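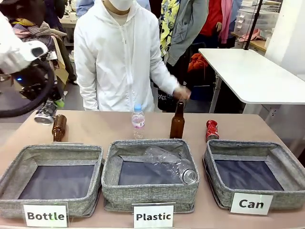
Sorting table at the Liken open day, can in the gripper, one plastic bottle already in the Plastic bin.

**1/** Well, I finally made it to the open day at Liken on 28th June, and I've been promising a few of you a proper report ever since, so please get comfortable because you know how I am. I went for the recycling table. I stayed for the recycling table too, if I'm being truthful, and only saw the rest of the building on my way to the restroom.

**2/** The setup is so simple you could explain it to a five-year-old (and I did, to my nephew, over the phone that evening). Three gray fabric bins with cards that say Bottle, Plastic and Can. Bottle means glass, which confused me for a minute, with a plastic water bottle standing right there on the same table! You put your trash down behind the bins and the robot gets to work.

**3/** Edin Dimitrov was doing the talking for our group, and he was so patient with us. He told us they started on this in January with clean, perfect cans and everything looked wonderful, and then they tried crushed ones and had to rethink half of it. A crushed can has no good side to hold, he said. I've thought about that every time I've taken the recycling out.

**4/** Somebody asked how many items they'd practiced with and he had the number ready: 3,229. I wrote it on my hand so I'd get it right for you all. He also said the brown glass took them longer than he likes to admit, and he laughed, so I think there's a story in there that we didn't get.

**5/** I watched for around 15 minutes and could have stayed all afternoon. It's slow, I'll say that up front. If you're picturing something whizzing along like in a factory video, it's much more like watching my dad choose a tomato. But it's strangely nice to stand there with a bunch of strangers, everyone going quiet whenever a gripper gets close to something.

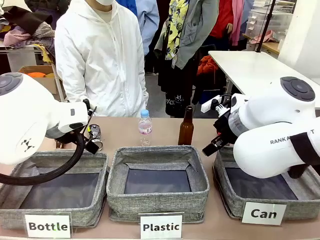 ## Getting there, and a few things people asked me

**6/** Take the 13 bus to Plomisside and get off at the stop after the bridge. I got off at the bridge like a genius and had a lovely long walk past the Zapata warehouse with the wrong shoes on. The door is on the side street, and there's a bell.

**7/** Yes, you can bring kids, and yes, it's free. They ask you to stay back from the table while the arms are moving, so little ones may want a lift up to see over people's shoulders.

**8/** @ the person who asked about food waste and cardboard: I asked Edin for you! Neither one for now. He'd like to try cartons next, but he wouldn't give me a date, and I did push a little.

**9/** The next one is over at Brorkent, doors at 2, and I'm going with my sister if she can swap her shift. If anybody wants to ride along, we've got two seats in the back and I'll bring the good cookies.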